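Incidencia: los abonados no pueden canjear la entrada del partido aplazado contra el Graken
Estado: resuelta
Prioridad: alta
Abierta por: Gerrit Magagula, taquilla y abonos, C. D. Plalia
Fecha de apertura: 1 de marzo de 2024

Descripción del problema

El partido en casa contra el Graken, suspendido en noviembre por el estado del campo, ya tiene nueva fecha. En la web del club aparece bien en el calendario, pero al entrar en "Mis entradas" con una cuenta de abonado el botón de canje sale en gris y el aviso dice "Encuentro no disponible". Con entradas sueltas pasa algo distinto: el sistema las da por usadas, aunque aquel día se suspendió antes de abrir las puertas.

Pasos para reproducirlo

Entrar con un abono de temporada, de grada o de fondo.
Ir a "Mis entradas" y elegir el partido contra el Graken.
Pulsar en "Canjear". No ocurre nada.

Lo he probado en el ordenador de la taquilla y en mi móvil, con dos navegadores, y el resultado es el mismo. Borrar la caché no cambia nada. Los demás partidos en casa que quedan, incluido el del Pangilinan, se canjean sin problema.

Respuesta de soporte

Gracias por los pasos. Lo hemos reproducido con una cuenta de prueba. Antes de tocar nada necesitamos saber cómo se cambió la fecha: si se editó el partido original desde el panel o si se creó uno nuevo y se borró el anterior. También si la importación del calendario de la liga estaba activa en ese momento.

Respuesta de Gerrit Magagula

Se editó el original. La importación estaba activa, no sabía que hubiera que pararla. Ahora que lo miro, en el panel salen dos partidos contra el Graken: uno con la fecha vieja, marcado como "Cerrado", y otro con la nueva, sin aforo asignado. En la web solo se ve el segundo.

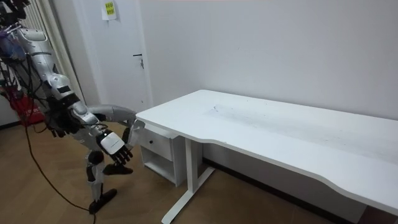 Respuesta de soporte

Eso explica las dos cosas. Al editar la fecha a mano, la importación no reconoció el partido y creó otro. Los abonos siguen vinculados al primero, que está cerrado, y las entradas sueltas se marcaron como usadas al pasar la fecha antigua, porque el cierre automático no distingue un partido jugado de uno suspendido.

Lo que vamos a hacer:

Parar la importación de la liga en su cuenta.
Reabrir el partido original y ponerle la fecha y la hora nuevas.
Ocultar el duplicado, sin borrarlo todavía.
Devolver las entradas sueltas al estado "Válida".

Mientras tanto no vendan nada para ese partido desde la taquilla. Si se vende sobre el duplicado, habrá que pasar esas entradas una a una.

Respuesta de Gerrit Magagula

De acuerdo. Venta parada en taquilla. Una pregunta: cuatro abonados pidieron la devolución en noviembre y se les pagó. ¿Sus entradas van a volver también a "Válida"?

Respuesta de soporte

No, si la devolución se hizo desde el panel. Si se hizo en efectivo y sin registrar, sí. Pásenos los números de abono y los excluimos.

Respuesta de Gerrit Magagula

Fueron en efectivo. Los números van en un mensaje privado. Otra cosa, menos urgente: en el correo automático del cambio de fecha el campo figura como "Gostau", que es donde entrena el filial. El partido es en el campo principal.

Respuesta de soporte

El nombre del campo viene del duplicado. La importación toma la primera instalación de la lista del club, por orden alfabético. Al ocultarlo deja de usarse esa plantilla, pero los correos ya enviados no se pueden retirar — conviene mandar una corrección desde "Comunicaciones".

Cambios aplicados. Pruebe, por favor, con un abono real.

Respuesta de Gerrit Magagula

Probado con un abono de grada y otro de fondo. El botón funciona y llega el código. Las entradas sueltas aparecen como válidas y las de las devoluciones siguen anuladas. La puerta 9 no salía en el desplegable de accesos, pero la he añadido yo desde el panel. Corrección enviada a los abonados y venta abierta otra vez.

Nota de cierre

Causa: fecha editada a mano con la importación activa. Para próximos aplazamientos, usar la opción "Aplazar partido" de la ficha del encuentro, que conserva el vínculo con los abonos. La importación sigue parada a petición del club. El duplicado se borrará cuando se haya jugado el partido.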